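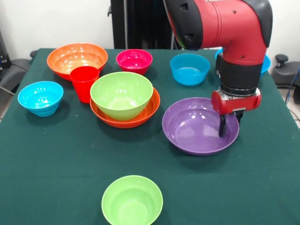
Sulbridge Heavy Table Cloth, Dark Green

Sold by the Grorkard Supply Counter
Item 29-G
In stock

We have sold this cloth for 15 years and changed it once, when the mill discontinued the thread and we had to pick another one. Customers wrote in. The new thread is fine.

It is a plain woven cotton cloth with a brushed face, made for church halls, craft fairs, kids' parties, card games and any other occasion where a table has seen better days. It hangs well, muffles the clatter of dishes and forgives a certain amount of gravy. It does not forgive candle wax. Please stop asking.

The color is listed as dark green. Gervasio Sosa, our buyer, maintains that it is teal, and has maintained this through two catalogs and one long car ride. If you are matching it to napkins, order a swatch first and settle the question in your own kitchen, by daylight.

Sizes

Small: card tables and nervous hosts
Medium: seats four, or six who like each other
Large: standard folding banquet table, with a drop on all sides
By the yard: cut to order, not returnable, measure twice

What it goes with

Bright plastic tableware, mostly. Orange, red and magenta hold up very well against a dark cloth, and a sky-blue bowl looks better on it than it ever did in the cupboard. White china also works, if you own any that matches. Brown stoneware tends to disappear, and so does the spinach.

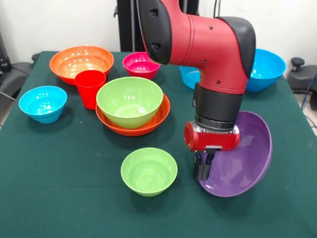 Washing and care

Wash cold the first time, by itself. We mean by itself. The dye settles after one wash, but until then it will happily share with your shirts.

Tumble dry low or hang over a door. Iron on the back if you must iron. Most creases drop out overnight once the cloth is on the table, and the rest will be under the potato salad.

Lint shows. A damp sponge picks up most of it. A sticky roller is quicker, although long-haired cats should be regarded as a permanent condition.

Clips and weights

For outdoor use, add the Fluteck spring clips (set of four). They fit tabletops of ordinary thickness. They do not fit the Núñez trestle table, which has a lip, and we have taken that up with Núñez. The lip is staying.

Shipping and returns

Orders leave the warehouse within two working days. Folded cloths can come back within 19 days if they have not been washed, cut or eaten from. For the holidays, order by 14th November if you want the large size, which always goes first. We bring in about 2,000 cloths a year and the next delivery after that one is in March.

Questions customers ask

Is it waterproof?
No. It is cloth.

Can I get it in burgundy?
We tried burgundy. There are still some in the back, in small only. Call the counter.

Will it cover a pool table?
It will cover one. Please don't play on it.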